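August 5, 2021

So we finally moved my sewing stuff out of the dining room, and I have thoughts. I'd been putting it off since June, mainly because the apartment on Closton is 60 steps from the street and the elevator is what it is.

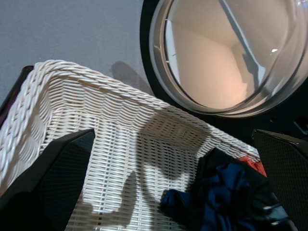 Po-yen Hsieh came over to help and stayed for dinner, bless him. We ate on the floor! I made the noodle thing with too much garlic and he had two bowls – then told me I should throw out half of what I own. He's right. I have 21 patterns for skirts and I don't even wear skirts.
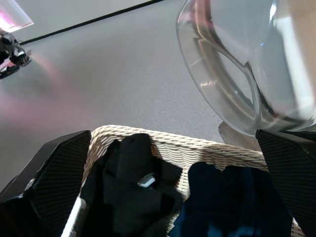
Dark stuff in the wicker basket.

The big question now is whether to keep my old machine or sell it and save up for something quieter. My downstairs neighbor Eetu says he can't hear it, but Eetu is very polite. I may just put a rug under the table and see how that goes.
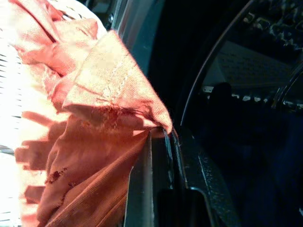

Filed under: Home, Sewing

Anyway, next up is curtains for the new room. I want something that lets the morning in but hides the parking lot. If you've ever lined curtains yourself, please tell me how you got the hems straight, mine always wander off to the left.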